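Résidence Gemero — Liste de contrôle de la kitchenette commune
Local 38, deuxième porte après l'escalier
Contrôle fait le 1er février. Le contrôle précédent était en octobre.

Légende : C = conforme, AR = à revoir, SO = sans objet

1. Accès et sol
Passage libre jusqu'à l'évier : C
Sol non glissant : C
Tapis devant l'évier bien plat : AR
Commentaire : un coin du tapis se relève. J'ai mis du ruban adhésif, mais c'est une solution provisoire. Je demande un tapis neuf chez Biltero, référence 322, le même modèle que dans la buanderie.

2. Électricité
Prises fixées au mur, sans trace de chaleur : C
Câble de la bouilloire en bon état : C
Multiprise éloignée de l'évier : AR
Commentaire : la multiprise est à la bonne distance, mais son câble passe derrière le robinet. Il faut le faire passer de l'autre côté avant le prochain contrôle.

3. Plan de travail et égouttage
Égouttoir stable, barreaux sans rouille apparente : C
Égouttoir vidé avant le contrôle : C
Bac en carton vide et propre : C
Boîte en plastique rangée contre le mur : C
Commentaire : l'égouttoir noir est bien vide, je remercie les personnes du deuxième étage qui ont retiré leurs assiettes le matin. J'ai appuyé avec la main sur les deux côtés et il ne bouge pas. Le bac en carton touche l'égouttoir du côté droit, je préfère qu'on laisse un petit espace, car le carton prend l'eau et devient mou.

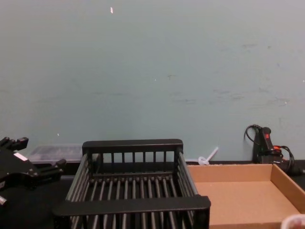
Pour les couteaux, la règle reste la même que l'année passée : on les sèche tout de suite et on les remet dans le tiroir, jamais la pointe vers le haut dans l'égouttoir. Les verres fendus vont dans la poubelle spéciale, emballés dans du papier journal.

4. Évier et eau
Écoulement normal : C
Joint du robinet : AR
Eau chaude, température acceptable : C
Commentaire : le robinet goutte un peu quand on le ferme sans forcer. L'entreprise Clurkov est prévenue — j'attends la date de passage.

5. Produits d'entretien
Flacons fermés et étiquetés : C
Produits séparés des aliments : C
Gants disponibles : AR
Commentaire : il reste une seule paire, taille petite.

6. Incendie
Couverture anti-feu accrochée : C
Extincteur, date de vérification valable : C
Détecteur testé : C
Friteuse : SO

Points à corriger : tapis, câble de la multiprise, joint du robinet, gants. Merci de noter chaque correction dans le cahier Gatchalian qui est sur l'étagère de l'entrée, avec la date et les initiales.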